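We lost most of the first hour to the scale. It kept showing a few grams before anything was on it, and the weighing step in our program wants a zero before it will go on. Mwende finally pressed the tare key by hand and we agreed to do that at the start of every session until somebody writes a proper fix. It is on the list, under the thing about the cable.

For anyone new to this blog, I'm in the automation club at school and our project this term is a packing station. A bag gets picked up, weighed, and moved along to the belt. That's the whole job. We call the program Masanja, after the street the club used to meet on, and the sorting part that Josphat Muli wrote has its own name, Mirkeo, because he said it deserved one. The regional student meet is in December and we have a slot of 11 minutes to show it, including setup.

The bags are harder than I expected when I voted for them. A box stays the same shape when you close a hand on it. A bag slides around inside itself, and the place you aimed for has moved by the time the fingers get there. For the first few weeks we tried grabbing the middle and it slipped out more often than it held. Consuelo Chávez suggested going for the gathered top, and we have done it that way since. 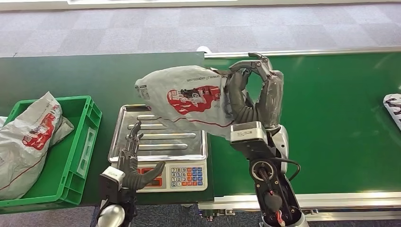
Filed under: Club Notes, Packing Station

Grip settings are my part, so that's what most of this post is about. Each finger has a closing value and a speed. I started with one setting for everything, and it was fine for the foam blocks we practice on and bad for plastic. If the hand closes fast it pushes the bag away before it has hold of it. I slowed the first part of the close and left the last part alone. That made the pick longer by 2 seconds, which Josphat complained about, because it comes out of his time.

We logged 300 tries last month and 171 of them counted as good. Our rule for good is that the bag gets lifted, set down on the scale, held still long enough for a reading, and picked up again without a person touching anything. I think the rule is strict enough. Erick wanted to count the ones where the bag came down a little crooked on the tray, and we voted no. Most of the bad ones were at the second pick. After the bag has been set down once, the top isn't gathered the same way anymore, and the hand goes to where it was before.

What I'm trying next is having the left hand stay near the scale and steady the bag while the right one lets go. Right now the left hand mostly waits. The risk is the display. If the hand is in front of the numbers we can't read them from our chairs, and Mwende checks them against the log as we go. We may just move her chair.

We also spent part of the afternoon on metal things. The meet has a round where they hand you objects you haven't seen, and last year's list had several that were smooth and shiny. Plastic gives a little under the fingers and steel doesn't, so the settings from the bags are close to useless. I opened the fingers wider at the start and raised the force at the end. It also matters which way the hand is turned. Coming in straight worked worse for me than coming in at a slant with the fingers wrapped around underneath. The sun was strong on that side of the room by then, so we stopped using the overhead lights.

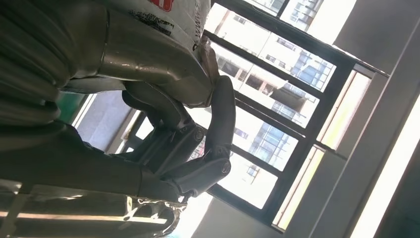

Nermin Tatlı: We had the same problem with smooth metal when I was on the Kolberg team. Changing the force didn't do much for us. We got further by closing the thumb a little before the other fingers, so the object couldn't roll. Also, write down the hand angle for every try. We only wrote down pass or fail and then couldn't work out why one afternoon went so well.

Thanks, I read that one out to everybody. We had not been logging the angle. Erick Shemweta added a column for it, and I'll go back through my own notes and fill in what I can, though for the older tries it will be mostly blank. I haven't tested the thumb idea. It needs a change in the Stondeck settings file and only Consuelo has the password at the moment.

Still open: the second pick, the tare fix, the cable that catches when the right arm swings out past the belt, and who is carrying the scale to the meet.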